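# How Does a Kitchen Scale Know How Heavy Something Is?

A kitchen scale looks like a very simple thing. You put something on it and a number comes up.

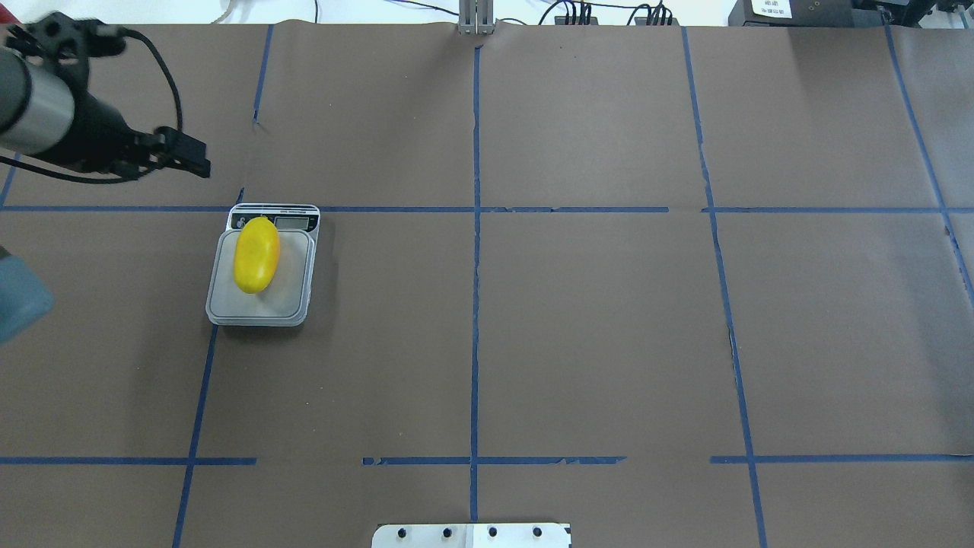

To understand how it gets that number, we have to start with a word that scientists use a lot: **force**. A force is a push or a pull. The Earth pulls everything towards it, all the time. This pull is called gravity. When you hold a bag of apples, you can feel gravity pulling the bag down. The weight of a thing is how hard gravity pulls on it.

A scale measures that pull. It has to, as it has no other way of finding out what you have put on it. It can't see and it can't tell a lemon from a rubber ball.

## What is inside?

The flat part on top is called the platform. Under the platform of most digital scales is a small metal bar. One end of the bar is fixed to the bottom of the scale. The other end holds up the platform.

When you put something on the platform, the bar bends. It bends such a tiny amount that you could stare at it all day and not see it move. But glued to the bar are some very thin zigzags of metal called **strain gauges**. When the bar bends, the zigzags stretch or squash a little as well.

Electricity from the battery flows through the zigzags. Stretched metal is longer and thinner, so it is harder for electricity to get through. Squashed metal is shorter and fatter, so it is easier. A little computer chip in the scale measures the change, works out the weight and sends the number to the display.

All of this happens in less time than it takes to say "strain gauge".

## Grams and kilograms

In the kitchen we mostly use grams, written as **g**. A gram is very small. A large paper clip weighs close to one gram. There are 1,000 grams in a kilogram, written as **kg**.

Every scale has a limit. If the label on yours says 2 kg, it can weigh things up to 2,000 g. Put something heavier on it and you will usually see an error message, often the letter E. Take the heavy thing off straight away, as too much weight can bend the bar for good. This is why you should never stand on a kitchen scale!

## What does "tare" mean?

Many scales have a button marked TARE or ZERO. It tells the scale to start again from nothing.

Say you want to weigh flour. You can't pour it straight onto the platform, so you use a bowl. But the bowl has a weight too. Put the empty bowl on first, press the button, and the display goes back to 0. Now add the flour. The number you see is the weight of the flour on its own.

If you take the bowl off after that, the display will show a number with a minus sign in front. The scale isn't broken – it is still taking away the weight of the bowl. Press the button again to fix it.

## Getting a good reading

- Put the scale on a flat, hard table. A cushion or a thick towel underneath will give you the wrong number.
- Turn it on before you put anything on it, and wait for the 0.
- Put the thing you are weighing in the middle of the platform. Round things like to roll, so let go gently.
- Take your hands away and don't lean on the table.
- Wait until the number stops changing.

## Try it: the guessing game

You will need a kitchen scale, a pencil, some paper and a few small things from around the house. A lemon, a spoon, a sock, a toy car and an onion would be a good start.

1. Hold one thing in each hand. Which feels heavier?
2. Write down how many grams you think each one weighs.
3. Weigh them one at a time and write the real weight beside your guess.
4. Work out the difference. If you guessed 20 g and the scale says 14 g, you were 6 g out.

Look for things that surprise you. A big sponge can be lighter than a small spoon. Size tells you how much space a thing takes up, and weight is something else.

You can also play with a partner. If you have a big table, stick down some painter's tape to make a square for each thing, then line them up from lightest to heaviest before you weigh anything. Ask a grown-up first and peel the tape off when you have finished.

## Words to know

**Display** – the small screen that shows the number.

**Force** – a push or a pull.

**Gravity** – the pull of the Earth on everything on it.

**Platform** – the part of the scale you put things on.

**Strain gauge** – a thin strip of metal that senses stretching and squashing.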